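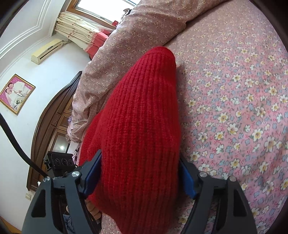 How Long Do We Keep a Sweater?
Project report by Gifty Kyei
Material Culture and Everyday Life, spring term
Handed in 10 June 2019

Why I picked this

My first idea was to write about fast fashion, and my adviser, Konrad Leitner, very kindly told me that half the class was already doing that. So I went home and stared into my closet for a while and started wondering about the opposite thing. What about the clothes that never leave? I own a green cardigan that was my aunt's before I was born. The elbows are gone, the buttons don't match, and I would fight anybody who tried to throw it out!

So that became my question: what makes people in Cerkside hang on to a knitted sweater, and what finally makes them let it go?

What I did

I talked to 14 people between November and the end of spring term. Most of them live in my building or know somebody who does, so please don't read this as a picture of the whole town (I get into that further down). I asked everyone to bring the oldest sweater they still owned and tell me its story, and then I asked about the last one they got rid of. The talks were supposed to take half an hour. Elba Saavedra's took most of an afternoon and included soup.

I also spent a few mornings at Tollia, the secondhand store by the bus station, where Cristóbal Rivadeneira let me sit in the back while he sorted donations. That part wasn't in my proposal at all, and it ended up being my favorite.

The keepers

Out of my 14 people, 11 brought a sweater that somebody else had given them or made for them. I expected a lot of that but not that much. Price hardly came up. One man had a very expensive wool pullover in a drawer and brought me a lumpy brown thing from his grandmother instead.

What people talked about most was wearing it for something. Leandro Insaurralde has a gray sweater that he only puts on to paint or fix his bike, and he has moved apartments with it five times. "It's no good for going out," he told me, "so it can't get ruined anymore." I thought about that for days. Once a sweater drops down to house clothes, it seems to be pretty much safe.

Elba's was from her sister and had been let out, taken in and re-cuffed. She does the cuffs herself — she unpicks the old ribbing, catches the stitches on a thin needle and knits down from there. She tried to teach me. I now own one very tight cuff and no sweater to go with it.

The ones that go

This is where laundry comes in. 9 people said the last sweater they lost was lost in the wash, usually shrunk, usually by a roommate or a husband (or by themselves, after some questioning). Moths were next. Only two people told me they gave one away because they were tired of how it looked, and both of them seemed kind of embarrassed about it.

At Tollia it looked different. Cristóbal says most of the knits that come in are in good shape, and plenty have barely been worn. He put 89 of them out on the rack during the weeks I was visiting, and the ones that sat there longest were the itchy ones. People touch the collar first, every time. I started doing it too.

I can't fully square these two halves. Maybe people remember the sad losses and forget the boring donations. Maybe my neighbors just aren't the ones donating.

What I'd change

I'd ask younger people. Almost everyone I talked to was over forty, and my two youngest both said they didn't have an old sweater, so they brought hoodies. I let them, and then I didn't know where to put them in my notes.

I'd also record the talks next time. I wrote everything by hand, and there is a whole page from the Saavedra visit that I can't read.

Thank you

To Konrad for steering me off my first topic, to everyone who dug around under their beds for me, and to Elba for the needles, which I still have and will bring back this week.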